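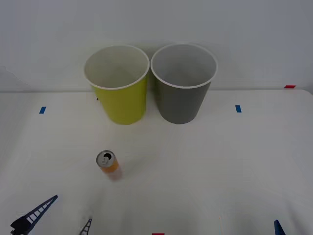

Running the Coffee Table at a Small Grant Night

Our neighborhood fund gives away $500 at a time, and the Worwood Foundation matches $400 of it when the paperwork is in order. That leaves very little for refreshments, and people who have just listened to a speech about community partnership will drink whatever you put out.

Put the coffee on before the speeches. A big urn takes its time, and the chair of Grostine Savings has never once run short.

Two cup colors, one for coffee and one for tea. It won't stop anyone from filling the wrong one, but it gives you something to point at.

Cover the table in plain white paper and tape it underneath. Tape on top catches sleeves, and then you have a donor wearing your tablecloth.

Baking soda and a damp cloth will take old coffee stains off the urn's spout. Rinse it twice. I rinsed it once, in April, and the Skuron Fund has not been back.

Cut the sheet cake in the kitchen. Small squares, smaller than feels polite. Anyone who wants three can take three — and they will.

Keep the oversized check away from the sink. Foam board drinks water like a sponge, and the Rungrueang Literacy Project had to be photographed holding theirs by the dry end.

Label the decaf. Grant applicants are nervous enough.

Leftover milk goes home with whoever washes up. Leftover brochures go back in the box, where there are plenty of others to keep them company.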